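Stores notebook, Povthorpe workshop
May 17, 2025

Spent the morning on the spacer blocks for the Khurana job. These are the gray square ones, open at the top, thick walls. Wiped down the steel table first, since it shows every fingerprint, and used it for checking corners and edges by feel. Drawing number is 809, same as the January batch.
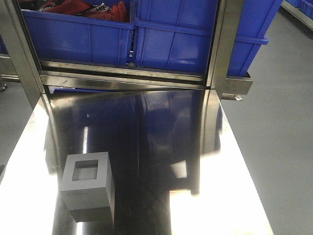

Do the blocks need to go back in their sleeves after checking?
Only the ones being shipped to Vumholm. Anything staying here goes straight into a blue bin, no sleeve, with the paper slip in the binder.

Next was the aisle. The Skistine racks went up in January and I still want the labels on the front of the bins and not on the rim, where they get rubbed off. Swept the floor as far as the back. The scuffs don't come out with plain water -- try the floor cleaner next time, diluted, and keep it off the rack feet. 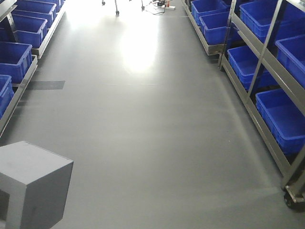

A note was left on my draft of this page: leave 70 cm clear at the narrow end or the cart won't turn, and please don't park anything on the floor there overnight. Fair enough. Added to the aisle sheet.

Put-away rule stays as it was. Blocks sit flat on the bottom of the bin with the recess up, and nothing gets dropped in from rim height.
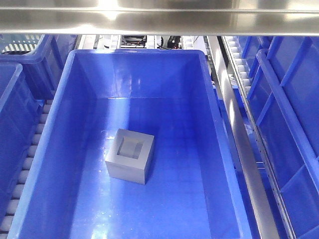 Other parts don't share a bin with them, even for an hour. The painted brackets got mixed in with the last batch and it took 2 of us most of an afternoon to sort them.

Still to do: order label holders, update the binder index, ask Khurana about the revised drawing.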